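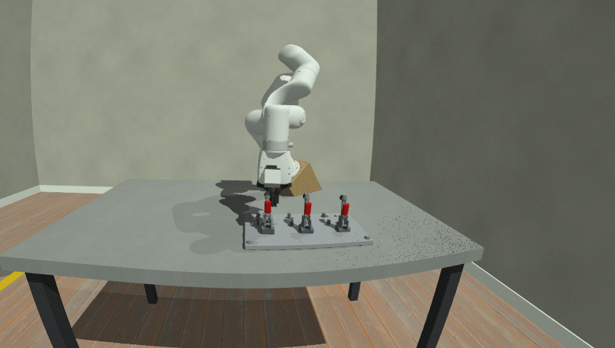 Ferkska clamp cell: setup notes

Simulated cell with one white arm, one fixture plate and three red-handled toggle clamps. We love how easy this one is to set up!

Before a run
Load the plate first, then the arm. Stand all three clamp levers up and check that the gripper clears them. Start with seed 3426.

Upkeep
Re-zero the wrist every 20 episodes. After 1000, reload the plate too (the posts drift a little).

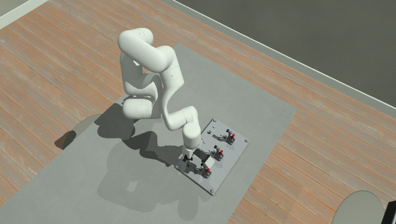
Gripper over the fixture plate, beside the white cube.

Last updated August 6, 2026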